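Module Tiroirs, essai de vingt jours

Le kit Lamumano était loué par Curkus, mise en service comprise. J'avais signé pour la cellule de Plundport, poste du matin. 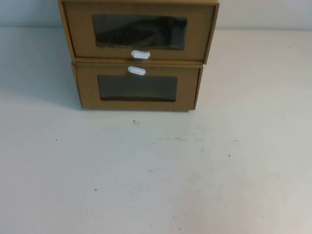

Réglage

La notice demandait deux tiroirs en carton superposés, poignées blanches en façade, fermés au départ. Course d'ouverture : 70 mm. Le contrat garantissait 1000 cycles sans reprise manuelle.

Relevé

Au cycle 710, le journal afficha une ligne absente du manuel : « tiroir inférieur — contenu conforme ». Aucun contenu n'avait été déclaré. J'appelai l'assistance Witkowska. On me demanda la version du logiciel, puis si j'avais ouvert moi-même. Non.

« Laissez finir la série », dit la voix.

Je cochai la case « sans anomalie » et relançai le cycle 711.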